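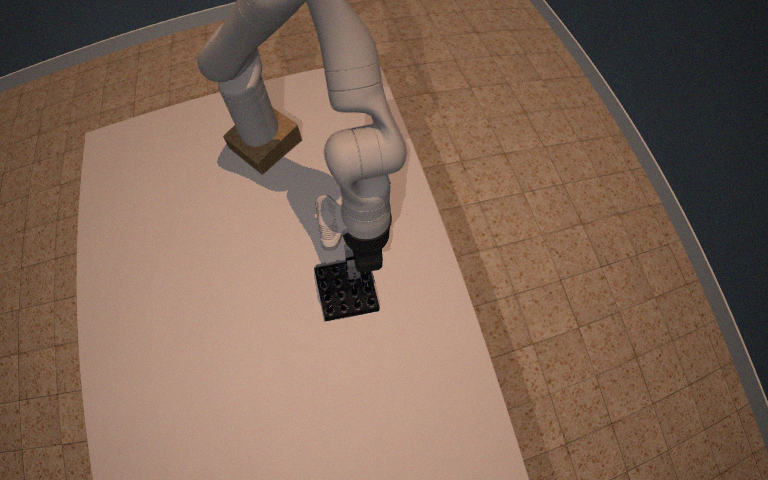
Grout haze on new floor tile won't come off, three weeks after install

Ladan Naseri
Posted in Floors and Tile
115 views

We had the back hall and laundry room retiled in April. The tile is a matte porcelain, light colored, and the grout is a medium gray cement grout, unsanded as far as I know. The installer wiped everything down the same day and told me any film left over would buff off with a dry towel. It didn't. I've now had a cloudy film on most of the hall for three weeks. When the floor is wet it looks perfect. As soon as it dries the cloudiness comes back, and you can see the curved wipe marks from his sponge if you stand at the back door around 5 pm when the sun comes in low.

What I have tried so far:

Dry microfiber towel, lots of rubbing. No change.
Warm water and a little dish soap, mopped twice. Maybe slightly worse.
White vinegar and water on one tile near the water heater. It seemed to help a little but then I read that vinegar can eat grout, so I stopped.

The laundry room is better than the hall, probably because he did that part first and wasn't rushing. I called the installer and he said to give it time. I don't see how time is going to remove cement.

My questions are whether this is really grout haze or something else, what I should use on it, and whether I have to seal the grout before or after. I still have one box of leftover tile in the garage if I need something to test on. I also have no idea if the grout has been sealed already. The invoice says "grout and finish" and nothing more.

I would like to avoid renting a machine if I can. The hall is narrow and the whole area isn't large.

Ikechukwu Adeyemi
Marked as helpful by the poster

It sounds like ordinary cement haze. Looking fine when wet and cloudy when dry is typical of it. A few other things can look similar, including leftover soap, so the first job is to find out how much of what you're seeing is soap. Dish soap leaves a film on matte tile and it takes more rinsing than people expect.

Start by rinsing with plain warm water and nothing else. Use two buckets, one for clean water and one for wringing out, and change the clean one often. Dry the floor with a towel so the water doesn't dry on the surface by itself. Do this twice, let everything dry overnight, and look at it in that 5 pm light.

If the film is still there, you want a grout haze remover, and you need to know which kind. Cement grout haze comes off with an acid cleaner. Epoxy grout haze needs a different product made for epoxy, and the acid type won't do much to it. Ask the installer for the brand and type of grout, or look for an empty bag or bucket if he left any trash behind. Three weeks is generally long enough for cement grout to have cured before you put an acid cleaner on it, but the grout bag will give a waiting time and you should go by that.

For the acid type I would get a sulfamic acid cleaner. It comes as crystals or as a ready-mixed liquid. I used the Jurer one on my own entry and it worked, but I don't think the brand matters much. The steps are the same for most of them:

Test first. Use a spot behind the washer where there is both tile and grout, because the loose tile in your garage will only tell you about the tile.

Wet the floor with plain water before the cleaner goes down. The grout soaks up the water and then it can't soak up as much acid. Don't leave puddles.

Work in small sections. Put the cleaner on with a sponge or a nylon brush, leave it for the time on the label, then scrub with a white nylon pad. Don't use steel wool. It can leave bits behind that rust, and it marks matte tile.

Pick up the dirty liquid before it dries. A wet vac is best and towels are fine. Then rinse, and rinse again. Some labels also call for a rinse with a little baking soda in the water to neutralize what's left.

Wear gloves and eye protection and open the back door. Don't use any of it near marble, limestone or travertine. If you have a stone threshold between the hall and the kitchen, tape plastic over it first. And don't mix it with bleach or use it right after a bleach cleaner – that's dangerous.

Seal the grout after all of this, once it's fully dry. To find out if it's sealed now, put a few drops of water on a grout line and wait. If the line turns dark, it isn't sealed or the sealer has worn off. If the drops sit on top, there is a sealer on it, and in that case some of your haze could be sealer that dried on the tile. Acid won't take that off. You would need a sealer remover, so do the water test before you buy anything.

Masaru Yoshida

Just use vinegar. I did my whole kitchen with it and the grout is fine 12 years later. Cheap too.

Jucélia Lins

I'd be careful with the vinegar advice. One wipe won't ruin a floor, but people end up going over it again and again because it's weak, and that is when the grout gets rough and the color goes uneven. If you do use it, wet the floor first and rinse well, same as above.

One more thing, about the installer. Removing haze is normally part of the job. Before you spend a weekend on it, send him a text or an email with photos taken in the low light and ask him to come back and clean it. Put it in writing. We were quoted 700 dollars by a cleaning company for a hall and a bathroom, and when I forwarded that quote to our tile guy he came over and did it himself in a morning.

Also keep whatever is left in that box of tile. You'll want it later.

Ladan Naseri

Thank you. I did the water test and the grout turned dark right away, so it isn't sealed. Two plain rinses took off part of the film in the laundry room, so some of it was my soap. The hall still looks the same. I have written to the installer and asked him what grout he used. If he doesn't answer I'll buy the sulfamic cleaner and start behind the washer.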